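Home | Drop-off | Mail-in | Data destruction | FAQ | Contact

Frequently Asked Questions

Tisell Electronics Recycling accepts used office and household electronics from residents and small businesses. The answers below apply to both service types unless noted. Last revised January 2021.

What items are accepted?
Desktop computers, laptops, servers, monitors, keyboards, mice, printers, routers, switches, phones, power supplies and loose cable. Large appliances, smoke detectors, fluorescent tubes and wet-cell batteries are refused at the gate.

Is there a charge?
Computers and phones are free. CRT monitors and televisions are charged at $9 per unit, payable by card at the scale. Flat panels are free if the glass is intact.

Is there a weight limit?
Residents may drop off up to 200 pounds per visit. Business loads above that weight need a booking and a completed Form 455. The form asks for the load type, the number of pallets and the name of the person releasing the goods.

Do I need to remove the hard drive?
No. Drives left in place are pulled during teardown and shredded to a particle size of 9 mm or less. If you prefer to keep the drive, remove it before drop-off. Drives cannot be returned once the load has been weighed in.

Do you issue certificates of destruction?
Yes, on request at intake. The certificate lists the serial number of each drive and the shred date. Requests made after intake are not accepted — serial numbers are only read at that stage. Certificates are sent as PDF files and kept on record for 54 months.

Should I delete my files first?
Back up anything you need and sign out of all accounts. Phones and tablets must have the activation lock turned off. A locked phone can be recycled for materials but does not qualify for trade-in credit.

How should batteries be packed?
Tape the terminals of loose lithium cells and place each cell in its own plastic bag. Swollen or leaking batteries must not be mailed. Bring them to the counter and tell the attendant before unloading.

What happens to a desktop computer after drop-off?
The side panel is removed, then the drive, memory, cards, power supply and motherboard are taken out and sorted. Steel cases are baled. Circuit boards are graded by type and shipped to a refiner. Aluminum heat sinks are kept apart from mixed metal.

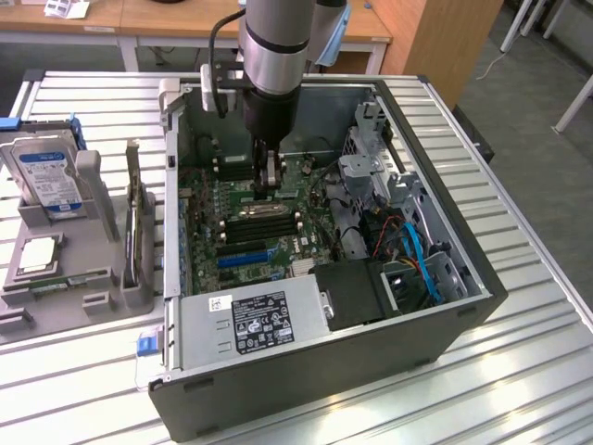 Desktop tower with side panel removed, motherboard exposed.

Do you resell working equipment?
Some of it. Units that pass testing are sold through our Arango outlet, always without the original drive. Business customers can opt out on the intake form.

Who do I contact about a business pickup?
Mafalda Patrício handles pickup bookings. Questions on certificates go to Edith Cuadros in the records office.

Contact: Tisell Electronics Recycling, Records and Bookings | © 2021 Tisell | Back to top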